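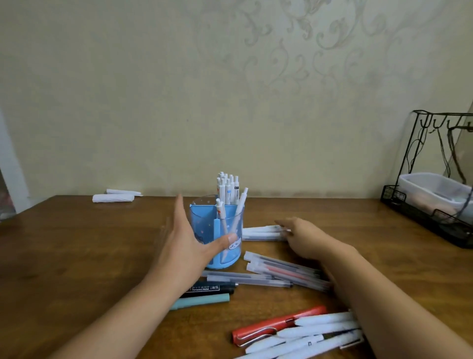 A plastic pen holder and retractable pens on a wooden desk.

What Makes a Click Pen Click

The retractable ballpoint is a small machine sold at the price of a consumable. It has a cam, a spring, a bearing and a fluid reservoir, and it is expected to work in any office in any season without service. When one fails, the user shakes it, scribbles on the back of an envelope and throws it out. The reasons for the failure are usually easy to find for anyone willing to unscrew the barrel.

Nuldale, an industrial town on a river plain, has made pens and pen parts for three generations. Three firms there cover most of the work. Buta molds barrels, plungers and clips. Yang blends ink. Oltano makes tips and does final assembly. Each ships to the others by truck, over distances short enough that a bad lot can be back at its maker by the next shift.

The tip

A ballpoint tip is a metal cone with a socket at its narrow end. A ball sits in the socket, held by a lip of metal that has been rolled inward over its widest part. The ball is commonly tungsten carbide, ground to a rough surface at a microscopic scale so that it will carry ink. A polished ball slides on paper and skips. One that is too rough wears the socket and lets the writing line grow wider as the pen ages.

The rolling of the lip is the step that decides whether a tip is good. If the lip is too tight, the ball drags and lays down a thin line with gaps in it. If it is too loose, ink collects on the rim and drops onto the page as the small dark blots that users call gooping. At Oltano the gap is checked by air flow: a fixed pressure is applied behind the ball and the leak rate is measured. Tips that leak too much or too little go to scrap, and no attempt is made to rework them.

Behind the socket, narrow channels feed ink to the back of the ball. Their edges have to be free of burrs. A burr that breaks loose in use will lodge beside the ball and score it, and the pen will then write well in one direction and badly in the other.

The ink

Conventional ballpoint ink is a thick paste. It is a dye or pigment in a slow-drying solvent, with resins added to control how it flows and how it grips the paper. The ink must stay put while the pen is at rest and move freely when the ball turns. Gel inks do this by thinning sharply under shear. Oil-based inks rely more on high viscosity and a close fit at the tip, and they tolerate long storage better.

Temperature matters a great deal. Yang keeps its mixing room at 22 degrees Celsius all year and rests each batch before testing. A paste measured while still warm from the mixer will pass a viscosity check that it would fail the following morning. The resting step was added after a winter in which several lots wrote faintly in unheated warehouses and well everywhere else.

Air is the other problem. Bubbles mixed into the paste travel down the refill with use, and when one reaches the ball the line stops. Filled refills are therefore spun in a centrifuge, tip outward, to drive the bubbles to the open end. The spin has to be long enough to clear the tube and gentle enough not to separate the pigment in those inks that contain any.

The click

Most push-button pens use some form of rotating cam. The plunger carries a ring of teeth that presses down on a second toothed part, the rotor. The rotor rides in grooves molded into the inside of the barrel. When it is pushed past the ends of the grooves, the slanted teeth turn it by a fraction of a revolution. On release, the spring drives it back up, and it lands either on a ledge, which holds the tip out, or in a deep groove, which lets the tip withdraw.

The sound comes mainly from two impacts, one as the teeth slip past each other and one as the rotor seats. A barrel with thin walls makes it louder. Buta has adjusted the pitch of a click by changing the wall near the plunger, at the request of customers who found a sample too sharp. The change used slightly more resin per barrel and required a longer cooling time in the mold.

Wear shows first on the tips of the rotor teeth. As they round off, the rotor fails to turn the full amount and the pen retracts as soon as it is released. Acetal is a common choice for these parts, having low friction and good resistance to fatigue. Cheaper plastics will work for a time, and for a giveaway pen that time may be enough.

The spring

The spring gets less attention than it should. It must be stiff enough to seat the rotor and soft enough to press with a thumb. It also sets how much the tip moves during writing. A refill that is a little short will rattle against a weak spring, and many users blame the tip for what they feel.

Oltano buys springs in cartons of 400. They arrive tangled, and separating them without stretching any is one of the slower steps on the line. A vibrating bowl does most of it. A stretched spring looks normal at a glance and gives a stiff pen.

Testing

Finished pens are pulled from each lot for a write-out test. A machine holds the pen at a fixed angle under a fixed load and draws overlapping circles on a moving strip of paper until the line fails. The strips are read for skips, blots and changes in width. From one lot last November, 200 pens were drawn for the test and 127 ran to the end of their ink without a skip. The lot was held, and the fault was traced to a worn rolling tool in the tip department.

The click is tested separately, with an air cylinder in place of a thumb. Drop tests are done with the tip extended, onto a hard floor, since this is how pens are most often damaged in use. A dent in the cone too small to see can close the lip on one side and stop the ball.

Storage is tested last and takes longest. Pens are kept in a warm cabinet tip up, tip down and on their sides, then written with at intervals. Tip up is the hardest position for gel ink, which can draw back from the ball and leave air behind it. Oil-based refills are less affected. Samples from each orientation are bagged separately and kept until the next lot of the same ink has cleared the cabinet.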